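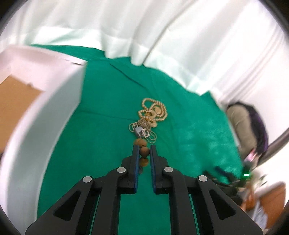
Figure 2. Necklaces on green cloth, with round wooden beads in the foreground.

3.2 Material and condition grading

The survey covered 2,703 strung items of costume jewelry held in secondhand stock at three sites: Bakstead, Sorel and Olivares. Items were included if they had been strung on a flexible cord, thread or wire and carried at least one bead. Chains without beads were left out, as were bracelets sewn onto fabric.

Each item was assigned to one of five bead classes (wood, glass, plastic, shell or seed, metal) according to the material making up the largest share of its length. Mixed strands with no leading material were placed in a sixth class and are reported separately in Section 4. Wood was often hard to tell from molded plastic when the surface was coated. In these cases the grader weighed a single bead or, where the strand could not be opened, examined the edge of the drill hole under a hand lens.

Condition was scored from 0 to 100 using the Velance scale, with points removed for cord fraying, missing beads, surface cracks and clasp failure. Cord fraying carries the highest penalty, as a frayed strand cannot be resold without restringing. The original scale treats tangling as a form of damage. We did not follow it on this point — a tangle that can be undone by hand leaves no lasting mark on most cords, and counting it would have penalized sites that store stock in bulk. Tangled items were separated before scoring, and the time needed was logged to the nearest minute.

Two graders scored every item independently. Their bead classes matched for 88 percent of items, and most of the remaining cases involved coated wood. Differences in class were settled by discussion; differences in condition score were averaged. Items that broke during separation kept the score of their weakest intact section and were flagged in the data table.

Stock at Sorel was graded in March, before the seasonal intake. The effect of this timing on the share of wooden strands is considered in Section 5.1.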